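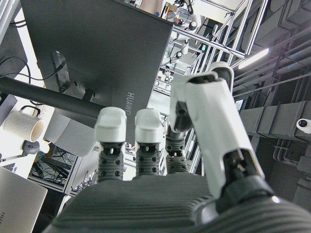

The Tremitz visitation was a church inquiry into the management of parish property in the Diocese of Plemirden. It was ordered by the bishop after a dispute over the sale of the former convent at Tremitz and covered all 14 parishes of the Brarnton deanery. The final report ran to 506 numbered paragraphs and led to changes in the way the diocese approves sales, leases and loans.

Background

In the practice of the Catholic Church, a visitation is a formal inspection carried out by a bishop or by a person acting in his name. An ordinary visitation takes place at fixed intervals and looks at worship, records, buildings and accounts. A special visitation is called to deal with a single matter. It is a fact-finding exercise and does not in itself impose penalties, although its findings may be passed to a church court or to civil authorities.

The convent at Tremitz closed when its last four sisters moved to the motherhouse in Brarnton. The building stood on parish land, but the sisters had paid for the chapel and the east wing. No written agreement on ownership was found. The parish priest, Father Mwaipopo, signed a contract of sale before the diocesan finance council had met to discuss it. Parishioners objected, first by letter and then in the weekly newspaper the Plemirden Courier, which printed the contract in full.

Conduct of the inquiry

The bishop named Rahel Fankhauser, a canon lawyer from outside the diocese, as visitor. She was assisted by a notary and an accountant. Her mandate covered three questions: who held title to the convent, whether the sale had been validly approved, and whether other parishes in the deanery had made similar contracts.

Hearings were held in private at the deanery house. Witnesses spoke under oath and signed a written record of their evidence. The visitor had no power to compel lay people to attend, and two former members of the Tremitz parish council declined to do so. The sisters gave their evidence jointly, through their superior.

Findings

The report found that the parish held title to the land and that the congregation had a claim to the value of the parts it had built. The sale lacked the required consent and was therefore invalid in church law. Its standing in civil law was left open — the buyer later agreed to withdraw in return for the deposit and legal costs.

No evidence of personal gain was found. The report criticized the diocesan office for failing to answer two requests for advice from the parish. Seven other contracts in the deanery were found to be incomplete, most of them leases of halls and farmland.

Publication and response

A summary was read at Mass in each parish in December. The full text was at first withheld. The Courier argued that a report paid for from parish funds should be open to those who gave the money, and a petition with 1000 signatures asked for its release. The diocese published the text, with the names of witnesses removed, on 15 August 2026.

New rules now require written consent for every sale and a public notice in the parish concerned. The convent remains unsold.

Related articles
Canonical visitation
Diocese of Plemirden
Brarnton deanery
Plemirden Courier
Parish finance council
Alienation of church property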